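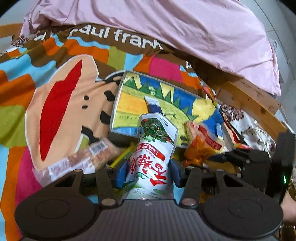
Snack bag upright between the blue pads, fingers clear of the linkage.

When the gripper won't let go of the bag

I had a whole other column planned for this week (it was going to be vinegar and shower heads, and you'll get it next time), but then my Skaltura gripper closed on a bag of shrimp chips one evening and simply would not open again, and I've had so many letters about these little hand-held gadgets that I thought I'd better write down what I did, including the part I did wrong.

The part I did wrong was pulling. I had hold of the bag with my free hand and gave it a good tug, and the seam went, and there were crumbs down between the sofa cushions for days. Worse, my thumb had wandered in next to the arms, and when the fingers finally moved they moved all at once. It was a nasty pinch right across the nail. So please, if yours sticks, take your free hand away first and turn the thing off before you do one bit of fiddling. On mine the little light stays on when the fingers are jammed, so a green light tells you it has power and not much else.

Once it's off, set it down on something soft. A folded blanket on the bed is lovely for this, and any small screws or bits of packet won't go skating off across the floor. Then look at the pins where the arms pivot. Mine had salt and a smear of chili oil packed in around one of them, and that was the entire trouble! I used a dry toothbrush first, then a cotton swab barely damp with rubbing alcohol, and waited overnight before switching it on again. Don't oil it. I tried a drop of sewing machine oil back in January and it worked beautifully until the lint found it.

The pads want a wipe too. Greasy pads slip, and then you squeeze harder to make up for it — which is how chips become crumbs. Warm water with a touch of dish soap on a cloth is plenty, and keep the cloth well away from the housing.

Eirini Sfakianakis wrote in to say she tests hers on an empty packet after every cleaning, opening and closing it 23 times before she trusts it with anything full. I don't have her patience and do three, but I do use an empty packet now.

If it jams again after a proper cleaning, or jerks when it opens, stop using it and get it looked at. Keep it out of reach of the children until then, and take the batteries out if yours has them. Mine has been fine so far, and the thumbnail is growing out nicely.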